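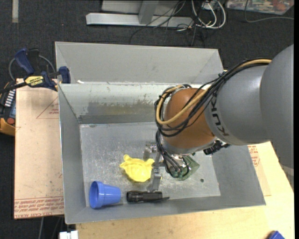

2022-08-22

Well, what a long old day, and my tea has gone cold twice while I've been trying to get this down. The bin picking run stopped at item 49 of 300 this morning, and I had been feeling so pleased with us until then. The arm went down for the flashlight, slowed the way it does near the floor, and then simply froze with a collision fault on the pendant.

I cleared it, like an optimist, and eight picks later it did it again. Same corner, same reach. After lunch I finally stopped blaming the software and jogged it by hand at a crawl with my head tilted like a magpie - and there was the hose, pulling tight each time the wrist rolled past a certain angle. The poor thing was feeling its own plumbing and calling it a crash! I was rather touched that it stopped at all, because the Girnbridge cell would have kept going and torn the lot out.

What bothers me more is that I reached in after the second fault to move the cup, and I hadn't pressed the stop first. Nothing moved. I still went a bit cold when I realised, and I've written it up in the Salow log under my own name, which felt horrid for a minute and then fine.

So the hose gets more slack tomorrow and I'll limit the wrist roll until I trust it. Dresham want their numbers by the end of August and they will have to be patient. I must remember to ask for more cable ties, and to bring my good torch back from the car.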